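Opportunities > Open calls > Performance and object theatre

Reading time: 5 min

Call for participants: touring short works for tabletop and shadow, Bronham Arts Centre

Bronham Arts Centre invites proposals from makers and small companies for Evow, its season of short works for table puppets, toy theatre, shadow and object performance. Selected works will be presented at Bronham in March and will then tour to partner libraries and village halls in the Cladon area. The call is open to solo performers, duos and companies of up to four people. Works may be new or already in repertoire. Work in progress is accepted if a complete run can be shown at the technical check.

What is offered

Each selected work receives a fee of £2,810, payable in two parts: half on signature of the agreement and half after the final tour date. The fee covers performance, one post-show talk and reasonable adaptation of the work to the touring conditions set out below. It does not cover the building of a new work from nothing, and proposals that depend on further funding should say so and state whether that funding is confirmed.

Travel within the United Kingdom is paid separately at the centre's standard rate. Accommodation is arranged by the centre for anyone living too far away to return home after an evening performance. Participants keep all rights in their work. The centre asks for permission to record one performance for its archive; the recording will not be published without written agreement.

Technical conditions

The season is built around a shared playing board so that changeovers between works can be made quickly and without tools. Works must fit the board or be able to stand on the floor in front of it. Applicants should read this section before designing anything.

Figures and objects that travel in the shared flight case must not exceed 361 mm in their longest folded dimension. Larger pieces may be toured, but the company must carry them and insure them. Control rods may be detachable. Rods that screw in should have a fixing that will not work loose in transit, and a spare of each type should be supplied.

Shadow works will use the Vidmar screen, a free-standing rear-projection frame held at Bronham. It is tensioned on site by centre staff. Participants may not pin, tape or staple anything to the cloth. Own screens are permitted where the work cannot be adapted, provided they stand without being fixed to the wall or ceiling – several of the halls are listed buildings.

Lighting is limited to what can be run from a single domestic socket. Haze, open flame, loose glitter and water on the floor are not permitted at any venue. Battery lamps are welcome. Sound should be supplied as a stereo file with a printed cue sheet, or played live without amplification.

Get-in is at 2 p.m. and the doors open at 6.30 p.m. All companies share this period. Each company will be given a slot for placing and focusing, and is expected to keep to it.

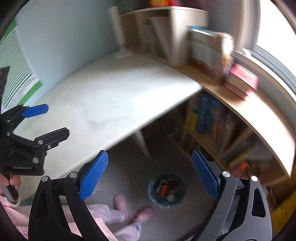

White-topped table, Cladon.

Who may apply

Applicants must be aged 18 or over and have the right to work in the UK. No formal training is required. Some experience of performing in front of a paying audience is expected, though it need not be in puppetry. Applications are welcome from people working in model making, automata, paper engineering, illustration and live music where the proposed work includes animated figures or objects.

Companies that took part in the previous season may apply again with a different work.

How to apply

Send one PDF containing:

– a description of the work, no longer than 400 words, including running time and intended age range
– a floor plan or sketch with dimensions in millimetres
– a list of all figures and objects, with packed size and weight
– the names and roles of those taking part
– any access requirements for performers

Add a link to a video of the work or of an earlier one. Edited trailers are less useful to the panel than a continuous take from a fixed position. Applications may also be made as a sound or video file covering the same points; contact the programme office for the upload address.

Selection

Proposals are read by a panel drawn from the centre and the touring venues. They are scored on clarity of the work, suitability for close audiences, and technical fit. The panel will aim for a mixed programme and may pass over a high-scoring proposal if it closely resembles another. All applicants receive a written decision. Feedback is given on request to those invited to interview.

Late proposals cannot be considered.

3 comments

marionette_shed
Does the folded limit include the rods if they come off? Ours pack flat beside the figure and are a fair bit longer.

Bronham Programme Office
Detached rods are not counted. They travel in a separate tube, so please list their length with the packed sizes.

Paperfold
Is the playing board the same height as last season? We had to kneel for most of it and would want to rebuild the legs on our set before applying.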